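Nakeck countertop compost bin - Set-up guide
Section 3: First fill and daily use

Read section 2 first if the lid isn't on its hinge yet. Lid pin goes in from the left. Don't force it.

3.1 Before you start

1. Take out the inner pail. Peel off the film, both sides.
2. Rinse the pail with warm water. No bleach.
3. Dry it all the way. Damp pail + new filter = smell by day two.
4. Drop the charcoal filter in the lid, printed side up. Push till it clicks.
5. Line the pail. Trillivari liners fit, so do most 6 liter bags. Fold the edge over the rim.

NOTE: No liner is fine too. Just rinse every time you empty.

3.2 Where to put it

Flat surface, out of direct sun. Keep it 6 inches or more from the stove. Near where you peel and chop is best, you'll use it more. Not on top of the fridge, too warm up there.

Fruit kept out on the counter: check it every couple days. Anything soft or split goes in the bin before the flies find it. Keep the bin and the fruit apart if you can, opposite ends of the counter works.

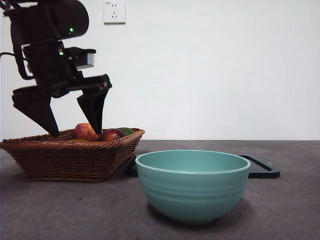 3.3 WHAT GOES IN

Yes: peels, cores, coffee grounds, paper filters, tea leaves, eggshells (crush them), stale bread in small peices.

No: meat, fish, bones, oil, dairy, glossy paper, fruit stickers. Pull the stickers off first. They don't break down, ever.

Ask your town about bread and cooked food. Brornham pickup takes both, Ledesma takes neither.

1. Cut big stuff down. Melon rind, corn cobs, pineapple tops.
2. Drain wet scraps in the sink a minute.
3. Add a torn paper towel or bit of cardboard on top.
4. Close the lid till you hear the latch.

CAUTION: Don't fill past the line inside the pail. Lid won't seal and the filter gets wet. A wet filter is done, replace it.

CAUTION: No hot scraps. Let them cool, the liner can melt thru.

3.4 Emptying

Every three days. Every day in August or if it's hot where you are.

1. Unlatch, lift the pail by the handle.
2. Tie off the liner. Carry upright.
3. Wipe the rim and the hinge.
4. New liner, pail back in, handle down.

NOTE: Fruit flies already in there? Empty it, wash with dish soap, freeze the scraps for a week till they're gone. Small dish of vinegar next to the bin helps.

Filter change: every four months. Write the date on the rim of the filter, pencil is fine.

Missing parts or cracked lid, write to Houshang Azimi at the parts desk. Include the number on the base of the bin.

Section revised Apr 30, 2026. Cleaning and storage is section 4.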